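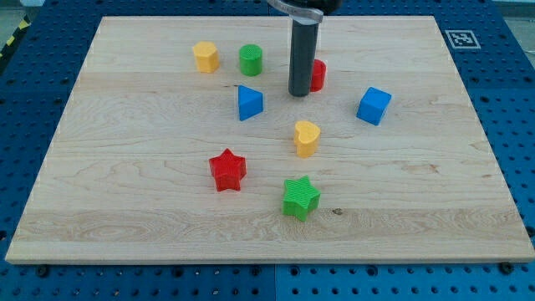

Colored blocks on a maple board.

Toy library in Toltorgate will open again in April

The toy library of Toltorgate will open its doors again in April, after it was closed during the whole winter for repairs of the roof. Families can borrow toys, board games and puzzles on Wednesday afternoons, and the service stays free for children who live in the town or in Stisum.

The library is in the old post office on Valdebenito Street. Water came in through the roof last fall and damaged two storage rooms on the upper floor. Most of the collection was moved in time to the gym of the primary school, but 200 items were lost, mainly board games and books with sound. The town paid for the new roof. The lost games are being replaced little by little, with money from the spring market and with gifts from families.

According to the new catalog, the collection has now 1,316 items. The catalog can be read on paper at the desk and also on the website of the town. In the past the toys were written down on cards, and parents complained that they could not know before the visit if a game was at home or with another family.

"People came by bus from Stisum for one train set, and the train set was not there," said Hipólito Cáceres, who has directed the library for nine years. "Now they can look in the morning and we keep it for them until we close."

The rules for borrowing change a little. Each family can take home four toys at the same time, one more than before, and keep them for three weeks. Large items, such as the play kitchens and the balance bikes, can be kept only one week. A toy that comes back late costs nothing the first time. After the second time, the family has to wait one month before borrowing again. Missing pieces should be reported at the desk, also when they are found later under the sofa, Cáceres said.

Before the closing, almost 350 families had a card. The old cards remain valid, but parents are asked to bring them so that the address and the telephone number can be checked. New members need a proof of address and should count ten minutes for the form.

The room for babies, which was on the upper floor, moves to the ground floor, next to the entrance. Strollers can be left in the hall. The upper floor will be used for storage and for a game evening for adults, if there is enough interest. A list for this is open at the desk and at the Flarnia bakery across the street.

The library will be open on Wednesday from 2 p.m. until 6 p.m. Opening on Saturday morning was asked for by many parents, but for the moment there are not enough people to work at the desk. The town will look at this question again after the summer.

Toys that were borrowed before the closing can be returned on the first afternoon, with no penalty.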